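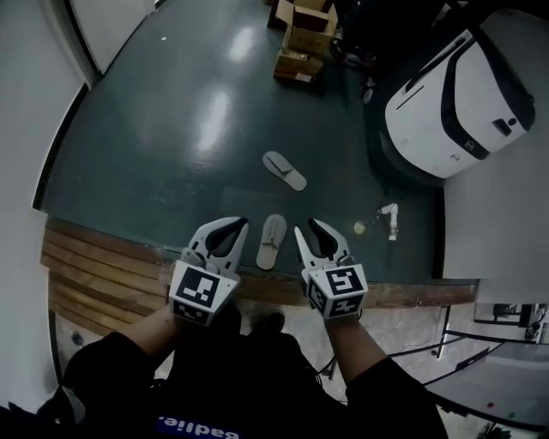 A pair of gray flip-flops and a stack of cardboard boxes on the raised platform at Stamirura.

Stamirura clears its platform ahead of floor work

Stamirura, the shared workshop and storage building on the Timport side of the canal, began clearing its raised platform in November 2024. The work comes before a resurfacing job that will close the area for 17 days. Tenants have until the end of the first week to claim anything left on the deck.

The platform has a dark green, glossy top and a curved front edge faced with horizontal brown planks. It has been used as overflow storage since April, when the ground-floor racks were taken out for rewiring. Items left there range from packing material to footwear. A pair of gray flip-flops, a white pipe elbow and several cardboard boxes were among the things on the surface during the clearing.

Under the procedure posted at the entrance, each item is placed in one of four groups: wearable, hardware, packaging and unclaimed. Footwear is matched into pairs before it is tagged. Single shoes are held for 24 hours at the front desk and then moved to the unclaimed shelf. Pipe fittings and other small hardware go into bins sorted by diameter — the building's plumbing contractor, Drurnitz, has asked that elbows and tees be kept apart. Open boxes are emptied and flattened. Closed boxes are labeled with the bay number nearest to where they were found and are not opened by staff.

The resurfacing contract went to Žukauskas, a flooring firm that also did the corridor on the lower level. According to the work notice, the existing coating will be abraded, vacuumed and recoated in 2 layers, with a drying period between them. The finish will stay dark green but will have a lower gloss. Tenants had complained that the overhead lights reflect strongly off the present surface and make small parts hard to find once dropped.

The plank edging is not being replaced. Boards along the curve will be checked for movement and refastened where needed, and the joint between the planks and the deck will be sealed. The notice lists 65 square meters of deck to be recoated. The adjoining floor is outside the contract and will be swept only.

Heavy equipment beside the platform will be moved by its owners before work starts. The notice asks that wheeled units be parked along the rear wall with their brakes set and their cables coiled. Anything that cannot be rolled has to be reported to the front desk so that a pallet jack can be booked.

Cardboard will be collected from the loading door each morning during the clearing. Tenants who want boxes for their own use may take them before then — flattened boxes are stacked on the left, open ones on the right. Foam and plastic wrap are not part of the collection and should go in the bins at the Timport gate.

Unclaimed clothing and footwear will be kept until the platform reopens and then donated. Claims can be made at the front desk during normal hours, with a description of the item and the bay number.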